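**1/** Thread on folding laundry on a bed, for people without a table. I do one load at a time, in a room where the wardrobe door and the mattress edge are close neighbors. What follows is the order I use and the fold dimensions that fit my shelves.

**2/** Bed first. Pull the bedspread flat and tuck in the slack at the foot. A wrinkle under a garment becomes a wrinkle in the fold. My mattress has a rounded foot edge, so I work in the middle, where it is level.

**3/** Dump the load on a chair, never on the bed. If the pile and the work area share a surface, the pile wins. Mine is a Zumance folding chair with one bad hinge. It holds a load fine if you keep the weight toward the back.

**4/** Order of folding: heavy to light. Jeans go down first, then knits, then thin cotton. A stack built the other way leans by the fourth item and you end up folding half of it again.

**5/** Jeans: one leg over the other, crotch point tucked in so the long edge is straight. Fold hem to waistband, then in half again. Leave rolled hems rolled. Unrolling them to fold and rolling them again later is two extra operations per leg.

**6/** Black garments go on top of the jeans. They show lint, and the top of a stack touches the fewest things. I also want them where I can run a lint roller over them before the stack moves.

**7/** Thin cotton is the slow part. It doesn't hold a crease and the hems curl. Spread the piece out fully, face up, and flatten the hem with the side of your hand from the center outward. Fold only when the hem stays down. If it curls back, turn the piece over and do the other side.
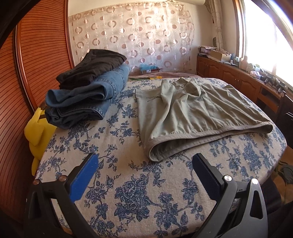
**8/** On the bed in the photo: pale green piece spread out in the middle, hem still curling at one end. Jeans are in the stack on the wardrobe side with the black one on top. Same order as above.

**9/** Stack position. Keep it on the wardrobe side, within one arm's reach of the doors. I used to build it at the pillow end and carry it around. That is six steps per stack and a collapse every other week.

**10/** Slatted wardrobe doors catch loose fabric. Anything hanging over the edge of the bed on that side will get pinched when the door swings. Move it before you open the door. I have a pulled thread in a good Bovurard sweater from skipping this.

**11/** Fold width. My shelf takes two stacks side by side if each is 13 inches wide or less. I cut a piece of cardboard to that width and used it as a template for a month. After that I could judge it by eye. The cardboard now lives under the bottom stack and keeps it from sliding.

**12/** Stack height: six items, mixed. Above that the bottom pair of jeans takes a permanent crease at the knee and the top item slides off when you pull from the middle. If the load is bigger, start a second stack.

**13/** Yhon Cusi asked about rolling vs. folding. Rolling works in drawers, where the sides hold the rolls in place. On an open shelf they unroll toward you. I roll socks and gym shorts and fold everything else.

**14/** He also asked about those plastic folding boards. I tried the Ciltesis one. It makes a very consistent T-shirt and is too short for adult jeans. The hinges also need a hard surface underneath. On a mattress the panels sink and the fold comes out skewed by an inch. Returned it.

**15/** Printed pieces: fold so the print faces in, unless you need it to find the item. I have 4 shirts in nearly the same color and the print is the only way to tell them apart, so those face out - left panel up, hem toward the wall.

**16/** Sheets and blankets are a separate job. Don't mix them into this. They need the whole bed, and you will end up moving finished stacks to make room.

**17/** Last step is the bedspread again. Run a flat hand over it from head to foot. It picks up whatever came out of pockets or off the line: threads, bits of paper, a Rey shirt button I had been missing since September.

**18/** Questions about shelf spacing go under this post. I'll measure the upper shelf tonight, after 9, when I can get the suitcase down.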